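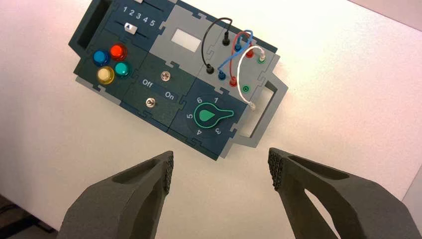
Tester un bras robot sur une planche de tâches : est-ce qu'il peut faire vos corvées ?

Mis à jour le 14/09/2021 par Oliwia Kaczorowski

On me pose la question toutes les semaines à l'atelier. Est-ce qu'une machine peut lancer la lessive, tourner le bouton du four, rebrancher la box. Réponse courte : par morceaux. Réponse longue : la procédure ci-dessous, celle qu'on suit chez Rurano avant de promettre quoi que ce soit à un client. Comptez une demi-journée, pas plus.

Ce qu'il faut

Un bras avec pince à deux doigts. Une table dégagée, bien éclairée. Une planche modulaire : curseur, boutons poussoirs, interrupteurs à bascule, câbles à fiches banane, bouton rotatif. Un carnet (le tableur c'est bien, mais on l'oublie toujours ouvert sur l'autre poste). L'arrêt d'urgence à portée de main. La vôtre, pas celle du collègue.

Étape 1 – Poser la planche

À plat. Pas forcément droite, au contraire : mettez-la de biais. Chez les gens rien n'est aligné, un lave-linge encore moins. Si votre bras ne réussit que sur une planche parallèle au bord de table, il ne sait rien faire, il récite.

Ne la vissez pas tout de suite. D'abord voir si elle glisse quand le bras appuie. Si oui, antidérapant dessous, et notez-le.

Étape 2 – Les boutons

Le plus facile. Équivalent maison : lancer le lave-vaisselle, allumer la cafetière. Doigts fermés, descente lente, on s'arrête au contact, on pousse, on remonte. Demandez une couleur, puis une autre : bleu, rouge, jaune, vert. Les capuchons bombés et brillants renvoient la lumière du plafond et la caméra n'aime pas ça. Baissez l'éclairage d'un cran si la détection saute.

20 essais par bouton. En dessous de ça le chiffre ne veut rien dire.

Étape 3 – Les interrupteurs à bascule

Petit levier métallique, entre Off et On. Il faut pousser de côté, pas d'en haut. Erreur classique : le bras appuie dessus comme sur un bouton et force. Limitez l'effort avant de commencer, vraimment. Leszek Zawadzka nous en a plié un comme ça en janvier.

Pensez aussi à vérifier l'état de départ. Un robot qui « met sur On » un interrupteur déjà sur On, ça fait un beau score et zéro travail.

Étape 4 – Le curseur

Gradué de 1 à 5. Partez du 1, demandez le 3, puis le 5, puis retour. Le bouton du curseur est petit, donc deux façons : le pincer ou le pousser avec un seul doigt. Pousser marche mieux chez nous, mais il dépasse souvent la cible. Côté maison : thermostat, grille-pain, hotte.

Étape 5 – Le bouton rotatif

Six positions. Forme de goutte, la pointe indique le chiffre, et justement la pointe peut cacher le chiffre qu'elle vise. Lisez l'angle, pas le texte. Pour le four c'est pareil, les repères sont souvent à moitié effacés de toute façon.

Prenez-le par les flancs, tournez du poignet, relâchez, reprenez. Ne faites pas tout en une rotation si votre poignet arrive en butée. Ça a l'air bête, on y a perdu 5 essais de suite.

Étape 6 – Les câbles

Gardez ça pour la fin. Câble noir, bleu, rouge, blanc, qui se croisent au-dessus des prises : le bras en vise un et en accroche deux. Procédure :

– saisir par le manchon de la fiche, jamais par le fil
– tirer dans l'axe de la prise
– vérifier qu'un voisin n'est pas venu avec
– rebrancher dans une prise libre, en contrôlant la couleur

Les doigts imprimés sont larges. Des patins texturés au bout aident beaucoup, sans eux la fiche pivote et c'est fichu. Sur ce point les machines sont très loin d'un gamin de six ans.

Étape 7 – Compter

Un essai = une consigne, un résultat, oui ou non. Pas de « presque ». Si quelqu'un a touché la planche, l'essai est nul.

Notre dernière campagne, menée avec Witold Rutkowska sur le site de Rikcombe : 819 essais, 700 réussis. Joli, sauf que presque tous les échecs sont sur les câbles. Regardez toujours tâche par tâche, la moyenne cache tout.

Alors, ces corvées ?

Appuyer, basculer, glisser : oui, sur un poste fixe. À l'atelier c'est déjà utilisable, démarrer une machine, changer un réglage entre deux séries. Tourner : oui avec surveillance. Débrancher et rebrancher dans un fouillis : non, pas sans quelqu'un à coté. Et plier le linge, on ne teste même pas encore.

Pour la maison il manque surtout le reste. Se déplacer, ouvrir la porte, ne pas renverser le chat. La planche ne mesure pas ça.

Edmund Nowicki prépare la suite avec un capteur d'effort au poignet, mêmes étapes, mêmes tâches. Je mettrai les résultats sur cette page dès que je les ai.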